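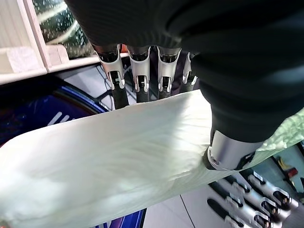 Aug 15, 2025

Dear Nhàn,

You asked for a proper update before we put the October order in, so I've made a cup of tea and I'm going to try and get it all down in one go. The short version is that we're on track with the cloth handling, we're under on one budget line and over on another, and I'd like your blessing to move some money between them. The long version follows (sorry, you know me).

First, the hands. Since the spring report we've been working almost entirely on two-handed cloth tasks: picking up, spreading, passing an edge from one hand to the other, and the first half of a fold. Uyên Lại has been running the sessions and she's got very good at it. Big flat pieces of fabric are still the hard ones. A small towel we can do nearly blind, but a long cloth sags in the middle, one hand drifts under the other, and the wrist camera on the upper side sees a lot of cloth and not much else. That matters for the spending, and I'll come back to it.

We've got through 24 of the 25 sessions we promised you for this period. The missing one was lost to a dead power supply, and Uyên has it pencilled in for next week. Each session gets written up the same evening and Đức Cù copies the logs over to the shared drive, so if you or anyone at your end wants to dig about in them, just shout and he'll sort out access.

Now the money, which I know is what you really want!

The spares line is where we've gone over. When we wrote the plan I guessed we'd want a couple of replacement fingers for the whole year and that was far too cheerful. Fingers wear at the knuckle joint, and cloth work turns out to be harder on them than the block stacking we did last year, all that pinching and dragging. We've used five so far. Draneo, who supply them, have been lovely about it and turn them round quickly, but ordering singly is a daft way to buy anything. Oanh Sầm rang them and they'll sell us a box at a better price per finger if we commit before the end of October. I'd like to do that. It would see us through to the end of the grant and I'd stop having to come to you with little invoices.

The covers are the other half of the same line. We put a stretchy black sleeve over the back of each hand and the wrist, mostly to keep fabric from catching on the cables and brackets. They do the job nicely, but they're a consumable, and I hadn't put them down as one. Austra Šimkus found a place that sews them to a pattern (Wukside, they mainly do covers for camera gear) and the sample fits better than what we had. It's small money. I'd just rather it had its own row in the budget so it stops hiding under "sundries".

Where we're under is the camera line. We'd set aside enough for two new wrist cameras plus mounts, and then Strobel lent us a pair to try, so nothing's been spent. Please don't take it back yet though! The loan ends in October, and having had a good go with them I'm fairly sure we want something with a wider view. With the narrow lens, once the fingers have hold of the cloth, the far hand only shows up in a corner, and we end up guessing what it's doing from the joint readings. Đức has drawn up a comparison of three models and I've attached it. My favourite is the middle one. The dearest is nicer on paper but it's heavier, and I don't fancy hanging more weight off the wrist when we're already replacing knuckles.

So what I'm asking for is this:

Move the underspend from travel into spares, to cover the box of fingers from Draneo. We didn't go to the autumn workshop and I don't think we'll miss it.

A new row for covers, funded out of sundries, no extra money needed.

Leave the camera line as it is and let us spend it in October once the Strobel pair goes back.

Then there's the bigger question, the second workstation. The original plan had us buying a full second set of arms from Stirkov in year two. I've gone back and forth on this all summer. Austra is keen, because we could run collection and testing side by side and not keep swapping the rig over, and she reckons it would save us up to two days a week. I'm more cautious. The arms are only part of the cost, there's the floor space, the extra spares, and above all another trained person to sit with it. My feeling is we should get the quote now, as it takes them ages, and decide when the new cameras have been in for a month or so. Oanh has already asked for one and I'll forward it when it lands.

A few bits that don't fit anywhere else. The insurance has been renewed. The shelving has finally gone up by the window, so the spares have somewhere to live. I still owe you the signed equipment register, and it's on my desk, under something.

Could you let me have a yes or no on the spares transfer first? The rest can wait until we speak.

All the best from everyone here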